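Three cups and a cloth: an afternoon with Sanne Van den Broek

Sanne Van den Broek has put the kettle on before I have my coat off, and she is already apologising for the biscuits, which are perfectly good biscuits. She has been writing her little household letter, Pesau, for long enough that people stop her in the street to ask about dishcloths, and she says she still finds it a bit funny.

"I never set out to be the cup woman," she tells me, laughing. "I wrote one letter in March about having too many mugs, and I had 200 replies. 200! People were counting their cupboards and sending me the numbers. A lady in Viltberg had 100, and she lives with her sister and a cat."

What Sanne suggested in that letter was simple enough. Take down everything you drink from, wash the lot, and put back only what you reach for in an ordinary week. Then give those few things a small shelf of their own, out in the open – a narrow board on short legs will do, standing at the back of the table – and box up the rest for a while.

"The box is important, mind you. I don't ask anyone to throw out their grandmother's teacups, I'd never sleep again. You tape it shut and put it on top of the wardrobe, and if you find yourself climbing up there for something, well, then it belongs on the shelf and you've learned a bit about yourself."

She likes a shelf with a mixture on it: a clear glass for water, a mug with a proper handle for tea, and a taller cup without one for whatever else you fancy. They needn't match, and she rather prefers it when they don't, so that everyone in the house can tell at a glance which is which. A gap between each one helps too, as you can lift one out half asleep without knocking its neighbour.

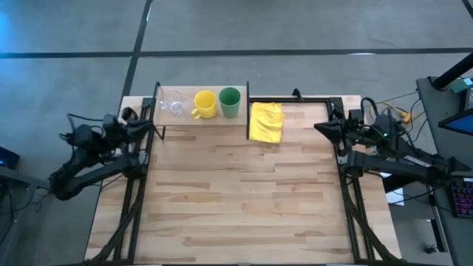 On cloths, and keeping them near

The yellow cloth picks up the yellow of the mug beautifully, and I say so, which sets her off on a subject she clearly loves.

"Oh, keep the cloth on the table! Folded, next to the shelf, where your hand falls on it. It doesn't have to be folded well. Mine are always crumpled and I've made my peace with that. But if it lives in a drawer you won't fetch it for one ring of tea, and on pale wood like this you do see every ring."

Pale wood is another of her enthusiasms. She is fond of the seams between the boards, and of the knots and darker streaks, and she wipes along the grain out of habit, the way her mother did at the old table in Bedidard. She buys her cloths from Nijs, 250 grams of cotton to the square metre, and washes them hot with the towels.

Before I leave she pours me another cup and asks how many mugs I have at home. I tell her I would rather not say, and she goes off quite happily to find me a box.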